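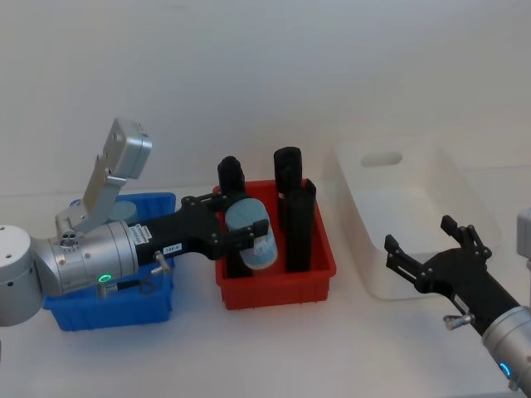
Arne Harms reckons I've been feeding the starter too late in the day, and that the sour smell is down to that and nothing to do with the flour. He left a note on my bench saying so, with a little clock drawn next to it.

Tuesday, 4 pm

OK so, Arne's theory. I moved the feed to first thing this morning and kept everything else the same: 200 g of the Titthorpe wholemeal, same weight of water, lid on loose. By lunch it had doubled and smelled like yogurt, much nicer than last week's nail polish! One good morning doesn't prove much though, and the room was at 27 C, so I'm not handing him the win yet.

Split it into 2 jars after that. Jar A stays on Titthorpe, jar B gets the white from Pennington (the bag with the torn corner, use that one up first please). Rubber band on each at the starting level. B was already bubbling when I went for coffee - A was just sitting there sulking.

Baked one small loaf with the leftovers. Crust great, crumb tight near the bottom, and I think I shaped it too soon. Aurelio Lorente ate the heel and said more salt. He always wants more salt, but I tasted it again cold and yeah, a bit more.

Still to do: look at both bands before I lock up, find the good scraper, ask Arne what time he feeds his.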